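27 March 2024

Green dye, second go

Right, back on the green for the Boutros order. They want a soft, dusty green for the cushion yarn, and what I gave them last time was far too close to pea soup, so I've torn up that recipe and started again from the weld end. Writing it all down properly this time because last August I got a gorgeous pale green out of a nearly dead vat and wrote "same as before but weaker" in this book. Thanks very much, past me.

Wool: 300 g of the Codow two-ply, in three 100 g skeins, tied loosely in figure-of-eights. Scoured overnight and it still let go of a surprising amount of spinning oil, so the water got changed again this morning. I do like the Codow stuff but it needs a really long soak. If you lift a skein and it floats when you put it back, it isn't ready!

Mordant was plain alum at our usual rate, no cream of tartar. Brought it up slowly, held it just under a simmer for an hour, then left it in the pot while I had lunch and argued with the kettle (the switch has gone again, please can whoever has the receipt put it on the shelf).

Weld bath

100 g dried weld, chopped, tops and stalks together. Covered it with 2000 ml of hot water and let it sit before any heat went near it. Then a small spoon of chalk, and the colour jumped straight away to that sharp lemony yellow, which always cheers me up. I kept the heat low because the last batch got away from me and boiled and went brown at the edges.

Strained through the old muslin. It needs replacing, there's a hole near the hem and I was picking bits of stalk out of skein two for ages.

What I'm after for the finished colour is a minty green with a bit of yellow still in it, soft and slightly speckled if the yarn will give me that, much like the floor tiles. 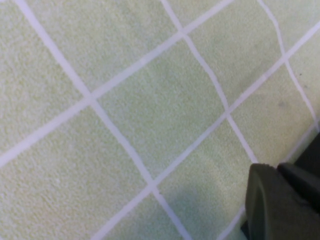 Pencilled in the margin by one of the evening lot: are you sure you want all that weld under it? I'd halve the yellow and leave the blue alone, it's the yellow that made the cushions look like soup. And do the vat on a fresh skein first or you'll never know which bath is to blame.

Fair point, well made. I'd already got all the skeins in by the time I read it, but I pulled skein three out early, rinsed it and hung it up, so at least there's one with a lighter yellow to compare. The other two had the full soak. I'll put a white skein through the vat as well.

Indigo vat

Fructose vat, made up from the stock jar plus 600 ml of warm water. The Trestis strips put it a touch low so it had a pinch more lime and a gentle stir round the sides, no splashing. Coppery skin on top after an hour, and underneath a clear amber-green, so I called it ready.

Dips were short, very short. I counted under my breath and then lost count when the phone rang, so skein one has had longer than it should. Skein two was better behaved. Skein three, the pale one, I took down to just a quick in and squeeze. They all come out looking an alarming acid colour and you have to stand there and let the air get at them and not panic. I panicked slightly.

After airing: one is a proper bottle green, much too deep. Two is nice but heavy, more moss than mint. Three is very nearly it! A bit patchy where the tie was tight, and a shade bluer than I'd like under the window, though under the strip light it looks yellower again. I wouldn't trust either until it's been washed and dried.

Pale greens are maddening like that. Even a flat matt surface with white lines through it reads differently from one end to the other, never mind a twisted yarn with fuzz all over it.

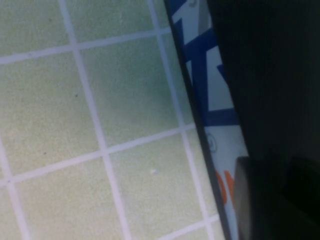

Still to do

Wash all three with the Dasness soap, no other, and see how much blue comes off in the rinse. Last time the water ran blue for four changes and the rub test on a hankie was embarrassing.

White skein through the vat tomorrow, same quick dip as number three, then label it before it goes anywhere near the drying rail.

Repeat number three with half the weld and the same vat if it's still alive. Feed it tonight, lid on, old blanket round the bucket.

Cut short lengths off each for the sample card and put one set in the window with a strip of foil over half, for fading. Weld is meant to hold up well but I want to see it for myself before I promise Boutros anything.

Buy muslin. Ask Codow whether the next lot is from the same batch. Please leave the blue bucket alone.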